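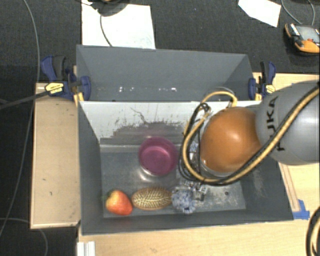

Odds and ends on the floor of a sloped metal bin, with a pink bowl near the middle.

Household > Storage > Catch-all bin

24th November, by Uzma Dogar

A catch-all bin is any open-topped box where small household things end up when they don't have a better home. I've also heard it called a drop box or an oddments tray, and my friend Josée Tremblay just says "the pit" (she has 3 of them, so I guess she'd know!).

The classic kind has sloped sides, so whatever you toss in slides down to the flat part and you can grab it again without digging. Metal ones scuff and stain pretty fast, but I'm fond of them anyway - a wipe with dish soap gets the worst off, and the rest is just character. Wood looks nicer in a hallway and soaks up every spill you ever make.

What goes in? Toy food, for one, and I'd bet there's a plastic strawberry in half the family homes on my street. Knit things land there too, along with cups and bowls that wandered out of the kitchen.
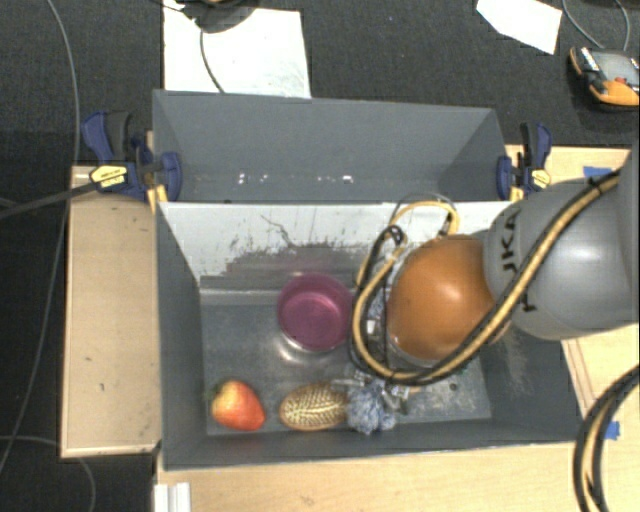
Round pieces are the ones I'd put in first, right in the middle, and then I line the small stuff up along the near edge where I can reach it. Soft things go at one end so they don't snag on anything. If a bin sits on a table and likes to creep, a couple of bar clamps will hold it still, and you can take them off again when you want the table back. I empty mine every October and always find a glove.

Contact | Copyright Prenico | Back to top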